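Speaker notes: The Afterlife of Reference Books
Cletov Library Friends, evening talk, 40 minutes with questions

Slide 1. Title. Leave it up while people find chairs. Thank the hosts. Mention the urn at the back, which is louder than I am.

Slide 2. Start with the confession. I own 13 dictionaries and look words up on my phone. Pause here. In Emen this got a laugh. In Dandico a man in the second row nodded very slowly and I lost my place.

The point to make: a reference book was never meant to be read. It was meant to be owned, near enough to reach, by someone who might one day need the boiling point of something. A novel you've finished can go to a friend. A set of tables is never finished, so it stays.

Slide 3. The encyclopaedia on the instalment plan. Do the salesman voice only if the room is warm. My parents paid theirs off in February, the same month the supplement arrived to tell them which bits were wrong. Volume 9 pressed flowers. Volume 14 held the bathroom window open for most of my childhood, and you can still see the weather on it.

Slide 4. The weeding numbers. Slow down, people like to write these down. The Dandico branch had 3941 volumes in its reference section when I first asked to see the list. After the refurbishment it had 662, plus a very nice couch. Don't be snide about the couch. I have used the couch.

Go through where the others went: book sale, other branches, pulping, and a category on the form called "dispersed", which I have asked about twice and had explained to me two different ways.

Slide 5. Second careers. Monitor stands, doorstops, booster seats, the thing under the short leg of the piano. Ask for a show of hands on who has a phone book under something right now. Wait for the honest ones.

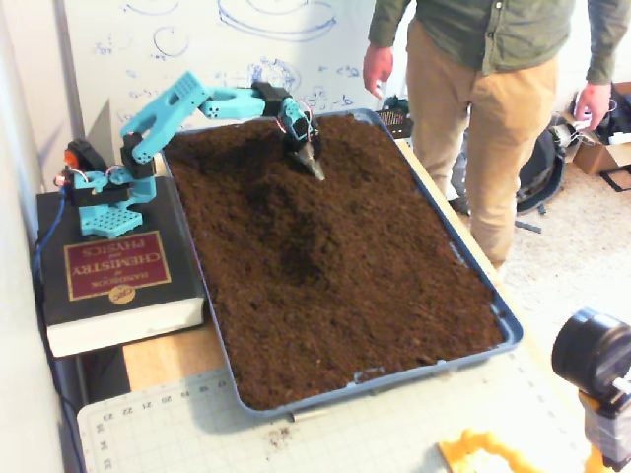
Page last changed: 21 June 2020

Say that the Handbook of Chemistry and Physics has the ideal build for this line of work, being thick, flat and hardcover. A paperback thesaurus sags. An atlas is too wide and too thin, and everyone has feelings about atlases. The best platforms are the books whose authority has gone straight into the binding.

Read the red label out loud, slowly. Gold lettering on red is how a book tells you it isn't going to be fun.

Slide 6. Cáceres. Keep this to two minutes, I always run over. The second-hand shop near our hotel sold law reports by the metre to people furnishing offices. Dark green cost more than brown. I asked whether anyone ever wanted a particular year and was told that one customer had wanted them all the same height. I bought half a metre of brown and paid more in excess baggage than I had for the books.

Slide 7. Marginalia. Show the grocery list from inside the tide tables, then the bus ticket. Skip the pressed moth if they've just had supper.

These are the only parts of a superseded reference book that haven't been superseded. The tides are wrong now. The person still needed eggs and a light bulb.

Slide 8. What to keep. Local directories, old gazetteers, anything with advertisements in it, anything a relative corrected in pen. Let the medical encyclopaedia go. It has only ever told you that you have everything.

If somebody asks what theirs is worth, and somebody will, be kind. The answer is the price of the shelf.

Slide 9. Questions. Usual ones are mould (airtight bag, then the bin), whether schools want them (no), and whether I want them (also no, I've tried saying this gently and came home with a set of yearbooks).

Stack the chairs. Take the adaptor home this time.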